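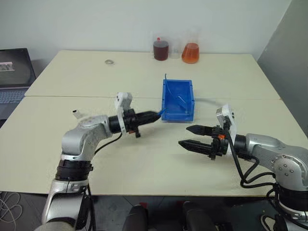

Svenja schrieb neulich unter die alte Fassung, die Regel mit der freien Kante sei ja schön und gut, aber wann genau gilt ein Kabel denn als übergeben? Bei ihr lassen beide Arme gleichzeitig los, sobald das Skript durch ist, und dann geht die Sucherei los.

Gute Frage, deshalb neu aufgeschrieben. Gilt für zweiarmige Zellen mit Netzwerkkabel, Kupplung und Behälter. Wer mit starren Teilen arbeitet, kann die Hälfte überspringen.

Vor dem Start

Tisch frei bis auf das, was die Aufgabe braucht. Behälter in die Mitte, dahin wo beide Arme ihn erreichen. Bei zwei zusammengeschobenen Tischen: Höhe an der Fuge prüfen, mit der flachen Hand drüber, Kante spürbar = nachstellen. Flüssigkeiten gehören aus dem Schwenkbereich raus, am besten ganz weg vom Tisch. Steht bei uns als Punkt 4 im Blatt und wird am häufigsten vergessen.

Not-Halt drücken, wirklich drücken, nicht nur anschauen. Dann quittieren. Dann erst Antriebe ein. Im Einrichtbetrieb fahren wir mit 12 Prozent, auch wenn es nervt.

Leitungen am Handgelenk: Schlaufe so lang lassen, dass das letzte Gelenk den vollen Weg drehen kann, aber nicht so lang dass sie am Tisch hängen bleibt. Einmal von Hand durchfahren und zuschauen.

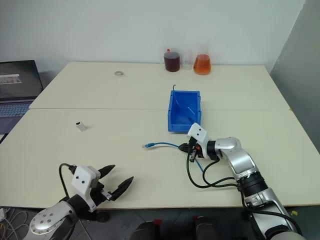 Mit Kabelbindern sparsam sein, Klett ist besser, den kriegt man wieder auf.

Greifen und Übergeben

Am Stecker oder kurz dahinter greifen, nie mitten im Kabel wenn es danach gesteckt werden soll. Biegeradius beachten. Greifkraft klein anfangen und hochgehen, bis nichts mehr rutscht.

Übergeben heißt: zweiter Greifer meldet Kraft, dann 45 Hundertstel warten, dann öffnet der erste. Nie gleichzeitig. Kommt keine Meldung, bleibt der erste zu und das Programm hält an – Fehler 1621 in der Eltus-Steuerung, den bitte nicht einfach wegdrücken. Erst schauen warum.

Ein Arm arbeitet, der andere wartet ausserhalb der gemeinsamen Zone. Wartestellung mit offenen Fingern, so sieht jeder sofort dass nichts drin ist.

Stecken

Kupplung aufrecht, Öffnung nach oben. Rastnase vorher ausrichten. Senkrecht einfahren, bei Widerstand zurück und neu anfahren, höchstens zwei Versuche, dann Handbetrieb. Danach leichte Zugprobe. Hält die nicht, zählt der Durchlauf als Fehler, auch wenn es gut ausschaut.

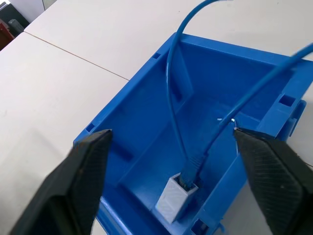

Kaja Mockus

Nachtrag zu den Handkameras: Linse vor jeder Schicht abwischen, Fingerspitzen müssen im Bild sein. Sonst neu justieren und im Blatt eintragen. Beläge an den Fingern gleich mit kontroliern, abgenutzte immer paarweise tauschen.

Die Vorlage fürs Blatt liegt im Ordner Drurer, Fassung November. Ältere bitte löschen.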